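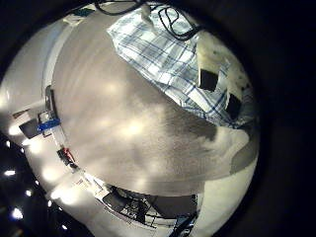 A blue-and-white plaid cloth draped over the edge of a gray surface, seen from the wrist of a robot arm.

Muvdale shop adopts shared rules for robot arms that handle cloth

Folding a shirt is hard for a robot, and writing down what counts as folding it well may be even harder. A group of small automation shops in Muvdale has now done it, and the result is a pleasure to read.

The Meltden Practice Notes, released in October, set out how a robot arm should be set up, checked and supervised when it works with towels, clothes and other soft goods near people. The first edition runs to 30 pages and is written so that a new operator can get through it over a lunch break. There are drawings, a tear-out checklist and hardly any abbreviations!

Leandro Yáñez, lead editor of the notes, started the project after visiting shops that each had their own habits. One stopped the arm whenever a person reached in. Another only slowed it down. A third had a good rule about cables, but it lived on a sticky note.

"Everyone was doing something smart, and they were all doing it alone," Yáñez said. "I wanted to put the smart parts in one place and let people argue about them."

And argue they did. The draft drew 1116 written comments, many of them about a single paragraph on wrist cameras. The final wording asks operators to look through the camera's own view before each session and make sure the work area can be seen from the starting pose. If a cloth hangs over an edge, the operator notes that in the log and leaves it alone until the arm is parked.

Cables get a full section, and it is one of the best in the book. Power and data lines should be routed away from the fabric wherever the bench allows. Where they can't be, the operator traces each one by hand before the arm is switched on, then moves the arm through its reach at 10 percent speed with a hand on the stop button. Anything that could snag is retied, and the slow pass is done again from the start.

There is also welcome detail on lighting. Shiny work surfaces and bright ceiling lights can leave pale patches in a camera view, so the notes call for a test at the time of day the arm will be used. A setup approved at 8 in the morning has to be looked at again before an evening shift.

The part most likely to travel beyond Muvdale is the record sheet. A shop must log 100 supervised runs with a given type of fabric before it may let the arm work with the operator across the room. Failed runs count toward the total as long as they are written up, a choice that has already won fans.

"People used to throw away the bad runs," said Thiện Phan, who trains operators at Vumby and tried the sheet during the draft period. "Now the bad ones get the longest notes. My trainees read each other's, and they learn a ton from them."

Vumby and Thaler are the first two shops to sign on. Both will keep paper copies at every bench, and Thaler is preparing a large-print version of the checklist to hang beside its stop buttons.

Following the notes is voluntary, and they do not replace the safety instructions that come with a machine. A second edition is planned, with new pages on zippers, buttons and wet laundry. Operators who want to comment on those pages can pick up a form at the Meltden front desk any Monday.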